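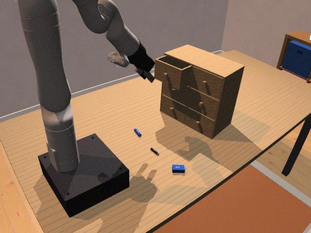 One respondent at Cuvenham wrote that she had stopped opening the bottom drawer years ago, as it was easier to buy another pair of scissors than to look for the old ones.

Figure 3. Table and small chest of drawers, computer rendering.

4.2 Storage habits in rented households

Comments of this kind were common in the written portion of the survey. Of the 1,785 questionnaires sent to tenants in Skellau and Cuvenham, 1,686 were returned in usable form. Respondents were asked where they kept paperwork, tools, medicines and spare linen, and how often each was moved. Small chests of drawers were the usual answer for paperwork in both towns, although tenants in Skellau also favoured boxes kept under the bed.

Length of tenancy had a clear effect. Households that had moved within the past 16 months reported fewer fixed places for everyday items, and many described keeping bills and keys together on a kitchen table. Longer-term tenants tended to label their drawers, a habit also noted in the earlier Zanano study. Floor colour, wall colour and the age of the building showed no relationship to any of the answers.

A follow-up form was mailed in August to 300 households. It repeated the questions on paperwork and added one on shared storage, following the wording used by Bárány. Answers to the added question are reported separately in Section 4.3, as several tenants took "shared" to include neighbours.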